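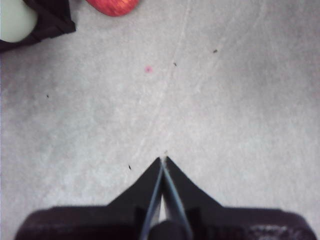 Gripper closed over the grey surface, dark specks still to be cleared.

Can a small arm with two fingers clear crumbs off a worktop yet?
Posted by Hombridge, April 25, 2026

I want an arm to tidy a surface at the end of each shift. Larger objects are no trouble for it. Specks are. The view from the wrist shows them well enough against pale grey, but I can't get a reliable pick. Is this a matter of tuning or the wrong tool?

Unden_bench
Wrong tool. Rigid fingers need something to close on, and a crumb has almost no height. An error of 2 mm in the height of the fingertips means you either miss it or press it into the surface. Fit a small suction nozzle, or have the arm hold a brush and sweep towards one edge. Sweeping needs no exact position. Ours at Clelholm takes 4 minutes for a bench a person wipes in 60 seconds - acceptable overnight, poor value by day.

Also check what your software calls dirt. Faint creases and coloured dots get flagged on mine, and it will scrub at a mark in the vinyl until the timer stops it.

McAlister
just buy a robot vacuum

Unden_bench
It won't climb onto a bench. A cloth pad on the arm is the nearest thing, but somebody still has to rinse the pad.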